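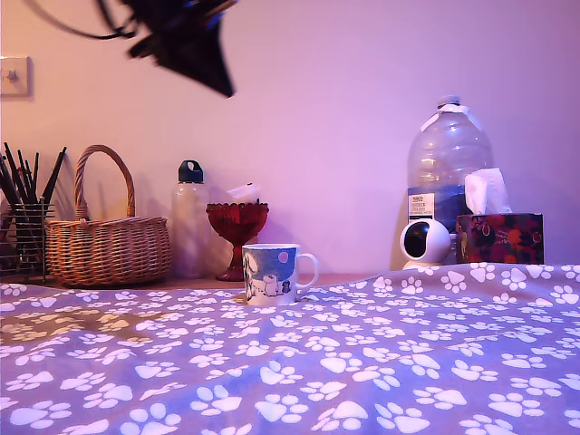

Fig. 14. Water jug, bottle and footed bowl on a low shelf or tabletop against the wall, with a mug on the blanket in front.

Section 5: Setting up a drinks and odds-and-ends shelf

Most home guides claim a shared shelf will keep itself tidy once everything has "a home". We have our doubts. The steps in this section are the ones that survived use in the Orkbridge flats, and several popular ones have been left out.

Before you start

You will need a damp cloth, a dry cloth and a tape measure. The Rewi shelf liner sold with the Sollgate starter pack is optional. It is meant to stop things sliding, and on a level shelf we could not tell the difference. Any piece of fabric will do.

1. Clear the shelf completely. Wiping round things does not count.

2. Measure the depth. Under 37 cm, keep to a single row with perhaps one mug in front. The Jorham planning sheet allows two full rows at this depth, but we would like to see its authors reach the back one.

3. Lay the fabric and pull it flat. A fold under a mug is enough to tip it.

4. Put the large water jug in first, towards one end. A big plastic jug with a handle loop at the neck is easier to lift if the loop can be reached without moving anything else.

CAUTION: Water is heavy. Check the load marked on your shelf before adding a full jug, and do not trust a figure given only on the packaging.

5. Stand the smaller bottle where you can get at the cap. Frosted plastic makes it hard to judge the level, so pick it up and check before you go out.

6. Place glass towards the wall. A footed bowl on a slim stem looks steady until a sleeve catches it. If you must have a mug in front of it, turn the mug's handle to the side you reach from.

7. Put pens, pencils and brushes in a mesh holder at the far end from the jug. Mesh lets dust through, whatever the label says, so empty it now and then.

8. Add one basket, and only one. A wicker basket with a tall handle takes up more height than people expect, so check for clearance if there is another shelf overhead.

Note: Baskets are often sold as the answer to clutter. In our experience they hide it until about the time you need your keys.

9. Leave the light switch clear. Nothing tall should stand where you would have to reach over it in the dark.

Upkeep

Wipe the shelf weekly. Thursday is suggested on the wall chart, for no reason we can find. Throw out stray paper and tissues at the same time.

Replacement liners are listed under part number 963. Try 50 cm of spare curtain fabric first.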